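Week three of teaching a robot arm to take the lid off a pot. Target is 500 good examples. A good example is one where I would be willing to show my face to the person who has to train on it.

The method: I steer the arm, the arm does what I steer, the recorder writes it all down. Later the model studies 500 of my attempts and learns to lift lids exactly like me – hesitantly, and from the left.

Rajitha Sivakumar reviews every episode. Her rejection notes are short. Yesterday's best was "why did you stop to think."

Fair question. The model can't tell thinking from doing. If I hover for 2 seconds deciding where to go, hovering becomes part of the recipe.

Taped fingers, both views from the wrist camera:

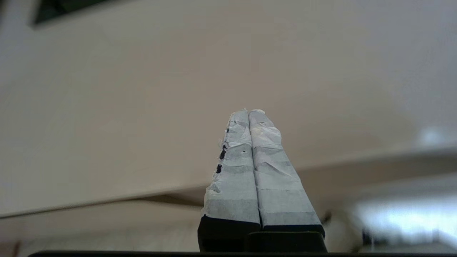
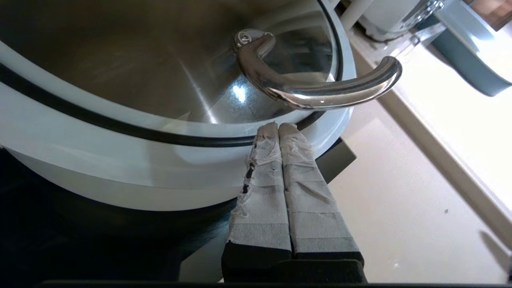 Montserrat Sepúlveda
Teleoperator, Kirnow. I move the arm so the arm can learn to move.

The tape on the fingers gets asked about more than the model does. It's for grip. We have a drawer of proper fingertips from Trajkovski and they slide off a chrome handle like butter.

The left one is fraying along the edge. I want to rewrap it. Rajitha wants it left alone until the batch is finished, so that the fingers look the same from start to finish. We have had this conversation in writing.

Glass lids are their own hobby. The light bounces, the glare moves when the arm moves, and the model gets very interested in the glare. Cayetano Barroso suggested closing the blinds. Then Cayetano suggested opening them again, for variety. Both are now in the plan.

Other rules I have picked up: start from a different spot every time. Keep the clumsy ones if they end well. Don't delete a bad one in anger, tag it and go get coffee.

Today's total: 40 kept. Rajitha is still going through the last few, so call it 40 pending mercy.

Tomorrow, same pot, other side of the stove.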